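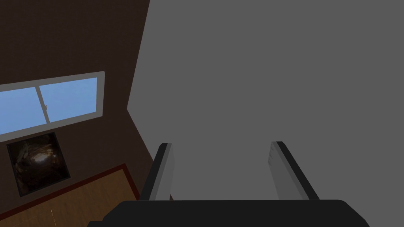
The Long Life of Gray

For much of the past generation, gray has been the standard color of the shared interior. It is found in the corridors of apartment buildings, in the waiting rooms of clinics, in college residences and in the meeting rooms of town halls. It is chosen by architects who admire it and by building managers who have no particular opinion of it. In the Deltport region, where a large share of the public building stock was repainted within a short span of years, gray is now so common that many residents no longer regard it as a color at all.

The question of how this came about, and of whether it should continue, has occupied the Merkham Institute of Interior Heritage since last April. Its survey of painted interiors in the region covers 605 rooms in public or shared use. The work is led by Sumeya Habte, an architectural historian whose earlier research concerned the painted plaster of the old Womport customs buildings. The survey team visits each room by day and again after dark, records the paint on every surface, and takes a small scraping from behind a radiator, a door frame or a cupboard where earlier coats are likely to have survived.

The scrapings have been the most instructive part of the exercise. Beneath the present finish, a typical room in an older building holds a long sequence of earlier decisions. One stairwell in Womport was found to carry 19 coats of paint. The lowest was a limewash tinted with yellow earth. Above it came a deep green, then a series of creams, a brown used only to shoulder height, a pale blue from the period when the building served as an infant clinic, and a good deal of white. The uppermost three coats were all gray, each slightly cooler than the one before.

"People speak of gray as if it had always been there," Habte said. "In most of these buildings it is the newest thing in the room."

A Matter of Supply

The history of wall color is usually written as a history of taste. The records held at Merkham suggest that it could also be written as a history of purchasing. Before the arrival of factory mixing, a painter prepared color on the site, and a room was seldom matched exactly to its neighbor. When a wall was damaged, the repair was visible. Owners accepted this, or they repainted the whole room.

Ready-mixed paint changed the arrangement. A building could now be held to a single shade, and a damaged wall could be made good with a tin from the store cupboard. The benefit was greatest for those who owned many buildings. A housing authority or school district that settled on one color could buy it in bulk, keep it on hand and use it anywhere. The creams and pale greens of the middle of the last century were favored for this reason as much as for their supposed calming effect.

Gray took over the same role. Dong-geon Woo spent most of his working life in the mixing rooms of Ji, a paint works on the eastern side of Deltport that closed its retail counter some years ago but still supplies contractors. He recalls that the shift was gradual until it was sudden. The works had offered a neutral gray for decades, mostly to workshops and garages. Then orders began to arrive from hotels, and after the hotels came offices, and after the offices came landlords.

"The landlords wanted what the hotels had," Woo said. "They would bring a chip of it in an envelope. By the end we had 1000 names on the color card and we were making four of them."

Woo is careful to add that gray is not a simple product. A gray made only from black and white will often look blue on a north wall. Most commercial grays are corrected with a little yellow oxide or red, and the correction that suits one room may not suit the next. In his view, a great many disappointing rooms are the result of a sound color chosen under the wrong lamp.

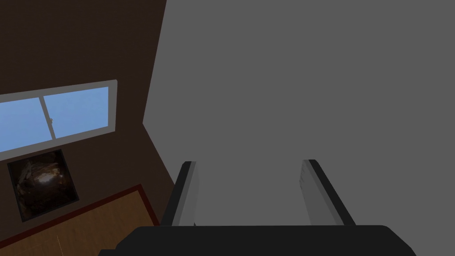
Scale matters as much as shade. A color is generally selected from a card no larger than a playing card, held in the hand and set against a white page, and the eye judges it by its border. On a wall there is no such border. A large, flat expanse of medium gray, such as the one that fills the right side of the view here, has a weight that no small sample will predict. The survey team found that occupants asked to identify their own wall from a set of chips almost always chose one darker than the paint in use. Habte recommends that any shade under consideration be brushed onto a board as tall as a person, and that the board be moved from wall to wall over the course of a full day before an order is placed.

The advice is an old one. Decorators' manuals in the Merkham library give much the same instruction, and several of them add that the board should be viewed beside the floor and the furniture as well as the window. The practice declined when repainting ceased to be a matter for the people who used the room and became a line in a maintenance schedule.

What Lies Beside It

A recurring finding of the survey is that residents rarely object to gray in itself. Their complaints concern what has been placed next to it, or what has been taken away. In several buildings, a repainting campaign had covered wooden skirting, picture rails and door cases in the same shade as the walls. The effect on paper was one of order. In use, occupants found it difficult to judge the depth of a corridor or to find a door at the end of it, and older residents reported particular trouble in the evening.

Rooms in which a second color had been retained received a warmer account. A dark brown or a strong green on one wall allowed the gray to be seen as a choice. White window frames were mentioned with approval in many of the written responses, often by people who could not say what color the remainder of the room had been painted. The Institute draws no general rule from this. It does observe that contrast around openings was standard practice until quite recently, and that its removal was seldom discussed with anyone.

The reading room at Womport offers a useful case. It had been gray from floor to ceiling for over a decade when the roof was repaired and redecoration became necessary. The library had money for paint and very little else. At Habte's suggestion, the upper walls were kept as they were, the lower walls were painted the green found in the stairwell scraping, and the window frames were returned to white. The green was mixed by Woo, who came out of retirement for a Saturday to do it and who rejected the first two batches as too clean.

Opinion in Womport remains divided. Some readers consider the green heavy. Others have asked whether the stairwell might be treated in the same manner, and a request to that effect is with the building department. The library reports that its staff have stopped bringing in lamps from home, although new ceiling lights were fitted in the same month and the two changes cannot easily be separated.

The Case for Keeping It

It would be a mistake to read the survey as an argument against gray. Habte has been at pains to say that the color has a longer and better history than its recent use implies. Painters of the eighteenth century valued it as a ground for pictures. Weavers and dyers used it to test the strength of other colors. The reception hall of the former harbor office in Deltport, painted in a warm stone gray before the present vogue began, is among the finest rooms the team has visited, and the Institute has asked that it be left alone when the building changes hands.

There is also the matter of record. If the present coats are stripped or covered without note, a later historian will have as much difficulty with this period as the Institute now has with the limewash painters, who left few written accounts. For this reason each room in the survey is being entered with its manufacturer's reference where one can be found, along with the name of the contractor and the number of coats applied. Ji has agreed to deposit its mixing books at Merkham, including several volumes in Woo's handwriting with thumbprints of the colors in the margins.

The scrapings themselves are kept in shallow drawers on the second floor of the Institute, mounted in resin and labeled by street. Visitors may see them by appointment on weekday mornings. Owners of older buildings in Deltport and Womport who are planning to redecorate are invited to write to the survey office before work begins, so that a sample can be taken from behind the radiator while it is off the wall.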